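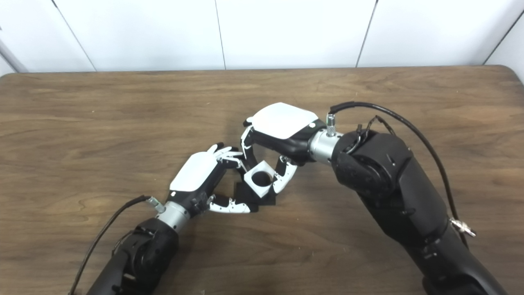 Home | Syllabus | Handouts | Labs | Contact

Print this page | E-mail this page

Robot Systems in Practice
Handout for Unit 2: When the Cable Lets Go

Welcome back, everybody, and thank you for the very lively discussion last time (I have not forgotten that I owe some of you an answer on joint limits, and it's coming in the next handout, I promise). This unit is built around one fault that we had on our own bench at Stastmont in September, and I'm fond of it as a teaching case, because the fault was small and dull and it still fooled us for most of an afternoon.

The task was handing a small part from one hand to the other. Our bench runs the Vaher controller with two arms, and the program, which we call Pladdale, brings both hands to the part, closes one, waits for a good grip, and only then lets the other one go. We had run it 40 times without trouble. Then the left hand stopped halfway through closing and simply stayed there, while the right arm carried on with its own part of the motion and dragged the piece sideways against the stopped fingers.

Nothing broke, I'm glad to say! But please think about what was going on in that moment. One arm was moving under power, the other was holding still, and the two of them were connected by whatever they both had hold of. If your fingers had been in there "just to straighten the part," you would have had a very bad day.

What we thought it was

Our first guess was the grip software, and we spent a good long while turning the closing force up and down. The log seemed to back us up, since it said "grip timeout" every time. Please write this one in your margin: a timeout tells you that an answer did not arrive. It says very little about why.

What it was

The wrist cable had been routed with too little slack. When the forearm rolled past 30 degrees, the cable pulled on its connector, the plug shifted a hair, and the signal to the hand dropped out. Roll the arm back and the contact came good again, so each time we brought the arm home to look at it, everything tested fine. You can see how we went around in circles. We found it in the end by rolling the joint slowly, with the hand empty and the speed turned right down, and watching the signal on the Prolel monitor.

The second fault, which matters more

A loose plug will happen to all of you sooner or later. The part I'd like you to worry over is that the right arm didn't know the left hand had gone quiet. Each side had its own stop condition and neither one listened to the other. We have since linked them, so that a lost signal on either side holds both arms where they are and keeps the grip as it was. We talked about opening the hands instead, and decided against it for this bench, though with a different part you might well choose otherwise.

Before you run the bench yourselves

Roll each wrist through its full range at low speed and watch the cable the whole way. Press each connector home by hand, with power off. Keep the stop button within reach, and agree out loud on who has it. After any fault, stop both arms before you reach in, even if one of them looks perfectly still.

For next time

Please write 2 pages on this question: if a hand loses its signal while it is holding something, should it hold on or let go? Pick a real object and argue from that. Bring a printed copy, and do come by the lab if you'd like to see the cable run first.

Shares: 2 | Comments: 0

Previous handout | Next handout | Back to top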